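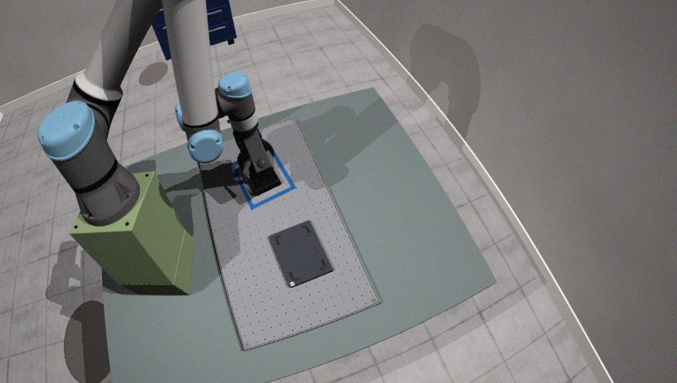 Rendered view of a robot arm on a green pedestal, beside a perforated board.

Droltis is a privately held electrical contracting company that installs power distribution, motor control and plant lighting for industrial customers. It was established as a switchboard repair business by Emília Gajdoš, a licensed electrician, and took on site wiring after acquiring the cable-jointing firm Jõgi.

The company has 338 employees, of whom 11 are estimators. Work is organised under two divisions. The Asska division handles high-voltage terminations, transformer replacement and protection testing. The second covers low-voltage fit-outs, including cable tray, earthing and emergency lighting.

Sérgio Caldeira succeeded Gajdoš as managing director in April 2011. Under Caldeira the firm centralised its purchasing and closed its retail counter. Its first overseas contract, for the rewiring of a sawmill in Borneo, was completed in 10 months and included a new main switchroom.

Apprentices are employed directly and rotate between the divisions every two years. Switchboards are assembled and labelled in the company's own workshop prior to delivery.

Last updated: 2020-08-24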